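Thread: Hard water film on everything after switching dishwashers to low temp

Home > Plumbing and Water > Water treatment

slowdrain_pete
Posts: 70

We moved to Lirnport in June and the water is hard. The town report gives 200 ppm as calcium carbonate. I had a white haze on the glassware within a couple of weeks, on the cheap tumblers worst of all. The dishwasher is a basic one with no built-in softener. I run the low temp cycle because the house is on a time-of-use electric rate.

What I have done so far:

Cleaned the filter and both spray arms. The arms had scale in the end holes.
Filled the rinse aid and set the dial to max.
Switched from gel to powder detergent.

The haze is less but still there. Vinegar takes it off, so I assume it is scale and the glass is not etched. Before I spend money on a softener I would like to know if there is anything left to try at the machine. House is two adults, one bathroom, copper supply, slab foundation. The water heater is a gas tank type and I have no idea when it was last flushed.

basalt_row
Posts: 1332

Vinegar test is the right one. If it wipes off with acid it is carbonate. If it stays cloudy after acid it is etching and no treatment will bring the glass back.

200 ppm is a bit under 12 grains per gallon. Divide ppm by 17.1. Most detergent makers' dosing assumes something softer than that. Try raising the powder dose before anything else and go back to the normal temperature cycle for a week. Low temp and hard water is a poor combination since the builder in the detergent does not fully dissolve, and then you have undissolved powder drying on the glass along with the scale.

Also run the kitchen hot tap until it is hot before you start the machine. Many dishwashers fill from the hot line and the first fill is whatever has been sitting in the pipe. On a slab house with a long run that first fill can be cold.

kettlescale
Posts: 418

Disagree on going straight to more powder. Overdosing in a machine with a weak rinse gives you a film that looks the same and also comes off with vinegar, or mostly. He has already changed three things at once. Put one back and see.

I would fix the detergent at the label dose and only change the temperature. One variable per week. Keep two clean tumblers of the same type, run one through every cycle and leave the other in the cupboard as a reference.

basalt_row
Posts: 1332

Overdosing is a soft water problem. At 12 grains he is not going to overdose with a level scoop and a half. Agree on the reference glass.

slowdrain_pete
Posts: 70

Running the tap first is a good point. I timed it and the kitchen tap takes well over a minute to get hot. The machine would be filling cold every time.

I will do the temperature change on its own first. The rate difference on the electric bill is small if I start it after 9 pm.

marl_and_clay
Posts: 2205

Stop treating the dishwasher and treat the water. At that hardness the glasses are the part you can see. The same thing is going on in the tank, the shower valve and the washing machine inlet screens.

A metered ion exchange unit for a two-person house does not need to be large. Work it out:

Gallons per person per day, times people, times grains, gives grains per day. Take your own meter reading for a month in place of a textbook number. Divide the capacity of the resin at a low salt setting (not the number on the carton, which is at the highest salt dose) by the grains per day and you want something near a week between regenerations. If it comes out at two days the unit is too small. If it comes out at a month the resin sits too long and you will get channeling.

I fitted a Grerine metered unit at the last place. The valve is ordinary, the bypass is plastic and I would replace it with three ball valves on day one. It has been set to regenerate at 2 am and has not needed anything but salt.

kettlescale
Posts: 418

He is on a slab with one bathroom. Where does the loop go and where does the drain go? If there is no pre-plumbed loop the installation is going to cost more than the softener. It is not an answer to cloudy tumblers.

marl_and_clay
Posts: 2205

Where the main comes into the house, same as everyone. Drain with an air gap into the laundry standpipe. If the laundry is on the far wall, then yes, it is a long run of tubing overhead, but the drain line from a softener is under pressure and can go up and over.

estuary_mud
Posts: 96

I am on the same supply, east side of town. Before buying anything check what pressure you have. Ours was high and the regulator was shot. It affects the softener valve more than anything.

On the original question, part of our haze was from drying. We used to leave things in the machine overnight with the door shut. Hot humid air condenses, runs down, dries slowly and leaves its minerals at the lowest point. Now the door gets opened at the end of the wash and the flatware and cooking tools come out wet and get stood up to drain. 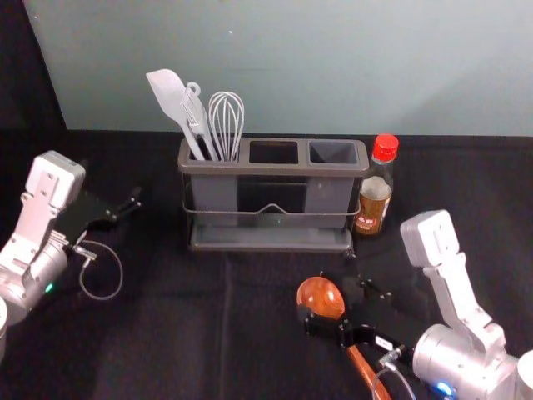

Anything that stands in its own runoff will still get a ring at the waterline, so whatever you drain into has to be emptied daily. I wipe ours out after supper. If you let it go for a week at this hardness you will be scraping. Citric acid works better than vinegar for that and does not smell. One tablespoon to a quart of warm water, leave it twenty minutes, rinse.

Do not use citric acid on marble or on unsealed grout.

slowdrain_pete
Posts: 70

Static pressure at the hose bib is 70 psi with everything off. Is that too high?

estuary_mud
Posts: 96

That is fine. Ours was well over 100 at night. Check it again late in the evening when the demand drops.

basalt_row
Posts: 1332

70 static is within what any residential valve is rated for. Most codes call for a regulator above 80. What matters for a softener is the flowing pressure during backwash. Open the tub fully and read the gauge again.

grainsper
Posts: 31

Has anyone tried the Atau conditioner, the one with the template media? No salt, no drain, no power. It goes in line and that is it. A neighbor put one in and swears by it.

marl_and_clay
Posts: 2205

Those do not remove hardness. If you test the water before and after, the number is the same. The claim is that the calcium comes out as fine crystals that do not stick to pipe. That may help the heater. It does nothing for a glass, where the water evaporates and everything in it stays behind regardless of what form it is in.

grainsper
Posts: 31

The neighbor says the shower door wipes clean now and before it did not. I would call that doing something.

marl_and_clay
Posts: 2205

Softer deposit, easier to wipe. I will give you that. The dishwasher does not wipe.

kettlescale
Posts: 418

For once we agree. For spotting you have to either take the calcium out or get the water off the surface before it dries. Rinse aid is the second of those.

Pete, which rinse aid setting is "max"? On some machines the dial runs to 6 and on others to 4, and the old Estrella machines have a dial that turns past the last mark without doing anything. Check that the level is dropping. If the reservoir is still full after a month then the dispenser is stuck and the dial setting means nothing.

slowdrain_pete
Posts: 70

It is an Estrella. The dial is numbered to 6. I filled the reservoir when I bought the rinse aid and looked just now, and it is still full to the top. The indicator has not moved.

basalt_row
Posts: 1332

There you go. Pull the dispenser cap and look for a gummed-up plunger. Rinse aid that has sat for a year or two turns to jelly in the port. Draw it out with a syringe or a turkey baster, fill with hot water, let it stand, draw it out again, then refill. If the plunger moves freely by hand and still does not dispense, the wax motor or solenoid behind the door panel is next. Power off at the breaker before you take the inner door apart.

slowdrain_pete
Posts: 70

Update, Tuesday evening. The port had a plug of blue gel in it. Cleared it with hot water and a pipe cleaner. The level dropped after two loads, so it is dispensing. I have also been running the tap first and opening the door at the end. Temperature is back on normal.

The test tumbler has been through five cycles. There is a faint haze near the base when held to a lamp. The reference glass has none. It is a large improvement over the old glasses.

kettlescale
Posts: 418

That is four changes at once, so you will not know which one did it.

slowdrain_pete
Posts: 70

True. I can live with that for the glasses. I will turn the dial down one step at a time and see where the haze comes back.

For the water heater I have ordered a drain kit. If a lot of sediment comes out I will start reading the meter and do the sizing sum above.

marl_and_clay
Posts: 2205

Turn the gas control to pilot and let the tank cool before you open the drain. Shut the cold inlet and open a hot tap upstairs or wherever is highest. If the drain valve is plastic and has never been opened, have a brass cap with a hose thread ready, because it may not close again.

estuary_mud
Posts: 96

Seconding the cap. Ours dripped for a month.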